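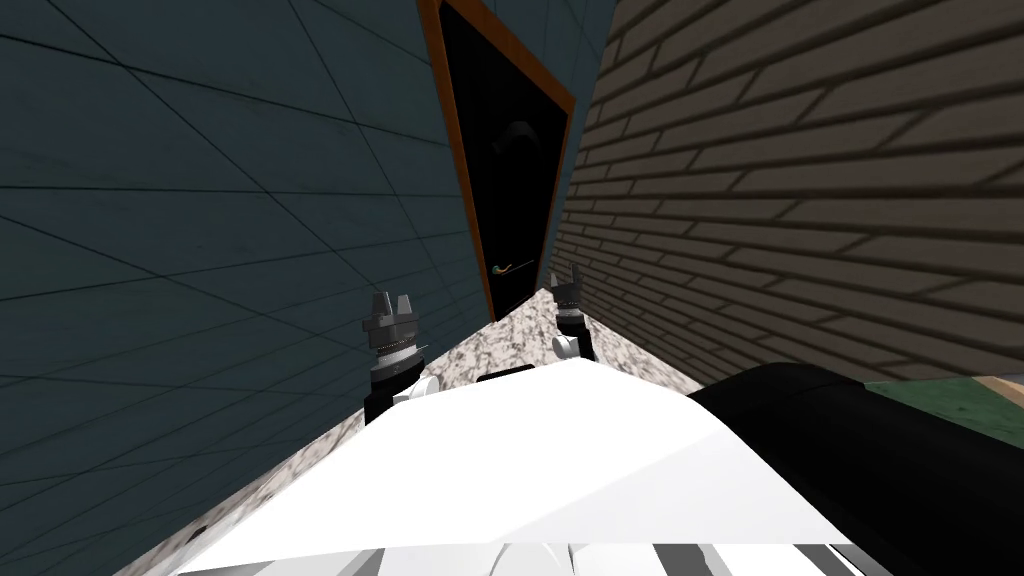

Simulated view over the counter, with both arms raised and the view rotated.

Correcting View Rotation Before Running the Planner

Fasside Documentation – Perception and Planning
Last revised 2021-04-01

This page explains how to correct a rotated camera view in a Fasside kitchen simulation. The procedure applies to the two-arm model supplied with the Truvamcombe scene set.

A rotated view does not stop the simulator. The planner will accept it, but grasp targets will be placed on a tilted plane and most reach requests will be rejected.

Before you begin
Close any open planning session and save the scene under a new name. Users of the Campos viewer must have write access to the scene folder.

Procedure
1. Load the scene and pause it at step 200.
2. Open the Camera panel and select the body-mounted view.
3. Compare the walls with the vertical guide. If they lean, the roll value has been applied to the wrong axis.
4. Set roll to zero, then enter the correct value in the field for the forward axis.
5. Select Rebuild Plane. The tool fits the countertop again using 4 reference points.
6. Check that the fitted plane follows the countertop and does not include the robot's torso. If it does, turn on the self-mask and repeat step 5.
7. Run the reach test for each of the 2 arms.

If the test fails
Export the log and confirm that both grippers are listed by name – older scenes may list only one. Scenes saved before May must first be converted with the Gikomby import tool.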